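A caixa das coisas sem casa

Toda casa tem um lugar onde vai parar o que não tem lugar. Na minha já foi gaveta, já foi cesto atrás da porta, e de uns tempos para cá é uma caixa de metal cinzenta, com brinquedo e tralha de casa tudo junto.
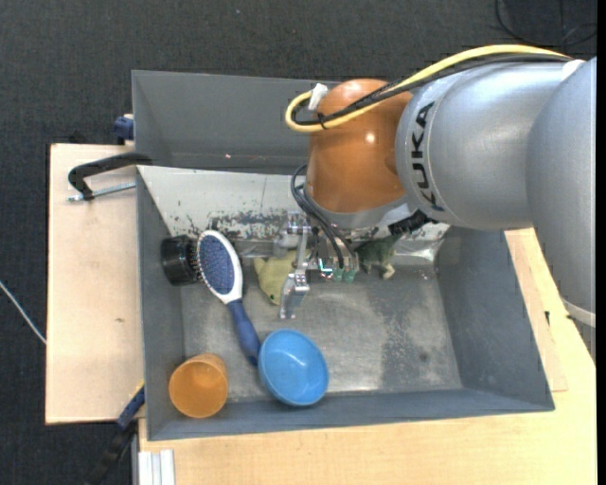
Por que metal?

Porque eu cansei de plástico rachado! A última caixa organizadora que comprei, uma Petek com tampa, durou até alguém resolver sentar em cima. Metal fica riscado, descasca, perde o brilho, e continua servindo. Gosto até das marcas de uso, confesso (minha mãe acha um horror e já se ofereceu para pintar).

A regra da caixa

Em agosto inventei uma regra: o que cai na caixa tem 5 semanas para achar dono. Passou disso, vai para a doação. Parece cruel, mas funcionou melhor do que as etiquetas coloridas, que eu colei com o maior entusiasmo e esqueci na mesma tarde.

A parte chata é esvaziar. Eu viro tudo em cima de um lençol velho, ponho música e vou separando: brinquedo para um lado, coisa de cozinha para outro, e um montinho do "não sei o que é isto mas tenho medo de jogar fora". Esse último cresce sempre. Na primeira vez resolvi contar, por pura teimosia, e deu 204 peças. Duzentas e quatro! Fiquei uns bons minutos sentada no chão olhando para aquilo.

O que ainda não resolvi

Peça miúda. Tudo que é pequeno vai para o fundo e só volta a ver a luz do dia na próxima faxina. Tentei potinhos dentro da caixa, mas viravam. Agora estou de olho numas divisórias da Kemar, que encaixam sem furar nada, só que ainda preciso medir por dentro, porque as laterais são inclinadas e o que cabe em cima não cabe embaixo.

Se alguém já usou divisória em caixa assim, me conta nos comentários. No próximo post mostro o armário do corredor, se eu tiver coragem de abrir.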